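机器人兴趣社 七月例会会议记录

日期:2025-07-11
地点:活动室
主持:Razia Lashari
记录:社团秘书处
议题:桌面整理课题进展、Drilik 校际赛报名、Kakakhel 控制程序交接、暑期排班
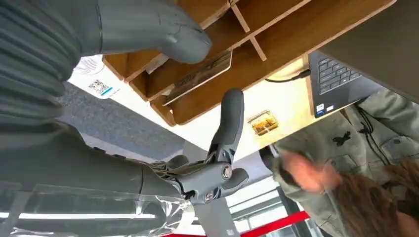
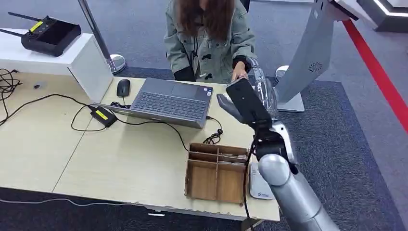 桌面课题组工作现场

一、桌面整理课题进展

Razia 老师先请桌面组谈谈这一阶段的情况,大家等这个话题等了很久,所以这一项讲得比原计划长了不少,请没能到会的同学多担待。课题的目标没有变:让机械臂在一张普通的、有人正在用的书桌旁边,学会配合人把小件物品递过来、放回去。桌面组汇报说,抓取透明物品仍然是最头疼的一项,像桌子右侧立着的那只透明塑料瓶,夹爪已经到了瓶子跟前,人的手也从另一边伸过来,这时候该由谁先动、谁让谁,程序里一直没有写清楚。有同学提出,干脆规定人手进入范围后机械臂一律停住。也有同学觉得这样太保守,递东西本来就是两只手凑到一起的事,一律停住就没法递了。讨论了好一阵子,最后同意先用“减速、等待、再确认”的办法试一段时间,到下次例会再看记录决定要不要改。

接着说到线缆。桌上电源适配器和笔记本电脑那一带黑线比较多,桌边还垂着一团,几位同学都担心机械臂往左边走的时候会挂到。Razia 老师说,她不反对桌上有线,真正的书桌本来就有线,可是垂到桌沿外面的那一团还是要收一收,安全第一。这件事交给桌面组,下周开工之前做完,扎带在工具柜第二层,用完请补登记。

分格收纳盒的问题也提了一下。桌面组希望把“放进指定的格子”定为本学期的验收动作,练习和验收用同一种盒子,免得到时候尺寸对不上。会上没有异议。新同学问格子要不要贴编号,桌面组说先不贴,等识别部分稳定一些再考虑,这个问题留着。

二、Drilik 校际赛报名

今年的 Drilik 校际赛,我们社可以报 3 支队伍,目前确定的有 2 支,一支做桌面整理,一支做走廊巡线。第三支的名额大家都舍不得放弃,又都说自己抽不出身,来回推让了一会儿,气氛倒是很愉快。Razia 老师建议把名额留给今年刚入社的同学,名次不必放在心上,能完整走一遍报名、调试、上场的过程就很值得。新同学里当场有人举手愿意试试,老社员也表示会轮流去带,尤其是写技术说明的部分,去年我们在这上面吃过亏,交得匆忙,评委问到的几处都没写进去。

报名表由秘书处统一收,七月内交齐。每支队伍请附上自己的器材清单,借用的和自己做的要分开写,不要再混在一张纸上了(上次核对花了整整一个晚上)。

三、Kakakhel 控制程序交接

Kakakhel 是我们社自己写的一套控制程序,几届同学接力下来,感情是有的,毛病也是有的。维护组汇报,这一轮一共整理出 38 条待修的问题,多数是小毛病,比如日志时间对不上、急停之后要重启两遍才能恢复。急停恢复这一条会上一致同意提到最前面处理,修好以前,凡是有人站在桌边配合的练习,旁边必须另有一位同学守着急停按钮,中途要离开就请先暂停练习,不可以托别人“顺便看一眼”。

即将毕业的同学答应在离校前再讲一次代码结构,时长定为 60 分钟,后面留时间提问。希望所有写程序的同学都到场,做机械的同学有兴趣也欢迎来听,坐得下的。讲解会录下来,放进社团共享盘里名为 Zastow 的文件夹,请不要再另建新的文件夹了,现在已经有好几个名字差不多的,找起来实在费劲。

四、暑期排班与器材

暑假期间活动室照常开放,但需要有人值班。排班表传了一圈,前半段填得很满,后半段还有空格,请留校的同学再看看自己的时间。值班的同学离开前记得做这几件事:
机械臂回到初始位置并断电;
遥控器放回原处;
电池取出充电,充满的和没充的分两边放;
关灯、锁门,在本子上签名。

器材方面,Finard 夹爪的备用指垫快用完了,采购组已经询过价,Razia 老师会后签字。有同学问能不能顺便多买一套螺丝刀,原来那套总是缺最常用的一把。采购组答应一并列进去,也拜托大家再翻翻自己的书包和抽屉,说不定就在里面。

五、其他

有同学提议暑假结束前办一次开放日,请家里人和低年级的同学来看看大家平时在做什么。Razia 老师很赞成,她说家长们常常只听见孩子说“今天又没抓起来”,让他们亲眼看看抓一样东西要费多少功夫,回家以后也好多一点话题。开放日的具体安排下次例会再议,先请有想法的同学把建议发给秘书处,写几句话就行。

走廊巡线组因场地问题临时请假,他们的进展顺延到下次汇报。

待办事项
桌面组:收拾桌沿线缆;试用“减速、等待、再确认”,保留每次练习的记录。
维护组:优先修复急停恢复问题。
秘书处:收报名表和器材清单,汇总开放日建议,补齐排班表。
采购组:购买指垫和螺丝刀。

以上记录如有遗漏或写得不准确的地方,请直接告诉秘书处,我们再改。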